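Home | About | Working Groups | Minutes | Documents | Log In

Print this page | E-mail this page

SEMTHORPE SHARED SERVICES
Information Systems Working Group
Minutes of the Regular Meeting, Thu 23 May

Present: the Chair, the Vice Chair, the Records Manager, the Network Manager, the Help Desk Supervisor, representatives of Finance, Libraries and Public Works, and the Recording Secretary. A representative of Resex attended for item 4 only. Apologies were received from the representative of Parks.

1. Call to Order and Agenda

The Chair called the meeting to order and confirmed that a quorum was present. The agenda was adopted with one change: the item on printer leases was moved to the end so that the Resex representative could be heard first.

2. Minutes of the Previous Meeting

The minutes of the previous meeting were approved with a correction to item 6, where "archive server" should read "mail server." The Recording Secretary will post the corrected version.

3. Matters Arising

The Network Manager reported that the duplicate address books found after the last directory update had been removed. Staff who still see double entries should sign out of the mail program on all devices and sign in again. If the entries remain, a help desk ticket should be opened.

Libraries asked whether the public catalog computers were affected. The Network Manager confirmed that they use a separate directory and were not.

4. Retention of Electronic Documents and the Move to Cotix

The Records Manager presented the draft schedule for moving shared folders from the current file servers to Cotix, the hosted document system selected last year. The first stage covers 290 shared folders belonging to Finance and the Clerk's office. Of these, 63 have no listed owner. The Records Manager asked that every department review the list sent with the agenda and claim or release its folders in writing.

Finance stated that several of the unclaimed folders were set up for a payroll project that has closed, and that the contents may still fall under the seven-year retention rule. The Records Manager agreed that no folder would be deleted during the move. Unclaimed folders will be copied to a holding area in Cotix, with access limited to the Records Manager and the Network Manager, and will be dealt with one at a time.

The Resex representative described the transfer process. Files are copied overnight, checked against the original and then marked read-only on the old server. Departments will keep read-only access to the old copies until the end of December. File names longer than the limit allowed in Cotix will be shortened automatically, and a report of the changes will be sent to the department concerned.

Public Works asked whether links inside spreadsheets would continue to work. The Resex representative said that links between files in the same folder would be kept, but that links pointing to a drive letter would break and need to be repaired by hand. Public Works noted that its road inventory depends on a large number of such links - some of them set up by staff who have since retired - and asked to be placed in the last stage of the move. There was no objection.
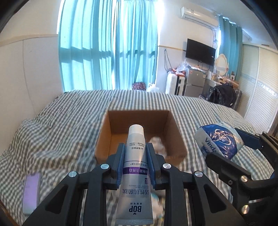

The group then discussed version history. The current servers keep no earlier versions apart from the nightly backup. Cotix keeps every saved version unless told otherwise, and storage charges are based on the total. Finance expressed concern that costs would rise without any department being aware of it. The Records Manager proposed that version history be limited to one year for working folders and left unlimited for adopted policies and contracts.

Moved and seconded, that the proposed limits on version history be adopted for the first stage and reviewed before the second. Carried.

The Resex representative left the meeting.

5. Password and Sign-In Policy

The Help Desk Supervisor presented the revised sign-in policy. Staff using Cotix from outside the office network will be asked for a code in addition to a password. Three methods are offered: a phone app, a text message or a small key fob issued by the help desk. Staff are not required to use a personal phone.

The Vice Chair asked how lost fobs would be handled. The Help Desk Supervisor replied that a lost fob is to be reported by telephone, not by e-mail, and will be switched off during the call. A replacement can be collected at the help desk window during normal hours. The wording in section 3 of the policy will be changed to make this clear.

Moved and seconded, that the policy be approved as amended. Carried, with Libraries abstaining pending advice on shared desk accounts.

6. Sombatkul Building Network Closet

The Network Manager reported that the replacement switch for the Sombatkul Building has been delivered and will be installed outside working hours. Telephone service on the second floor will be interrupted. A notice will be sent to tenants of the building beforehand. The old switch will be kept as a spare.

7. Printer Leases

Deferred. The comparison of lease terms was not available at the time of the meeting.

8. Action Items

Departments: return the folder list with owners marked.
Records Manager: circulate the first-stage schedule and the revised version history limits.
Network Manager: confirm the installation date with the Sombatkul Building tenants.
Help Desk Supervisor: reissue the sign-in policy with the change to section 3.
Finance: provide the lease comparison to the Recording Secretary.

9. Adjournment

There being no further business, the meeting was adjourned. The date of the next meeting will be posted on the Working Groups page.

Respectfully submitted,
Recording Secretary

Contact Us | Copyright Semthorpe Shared Services | Back to Top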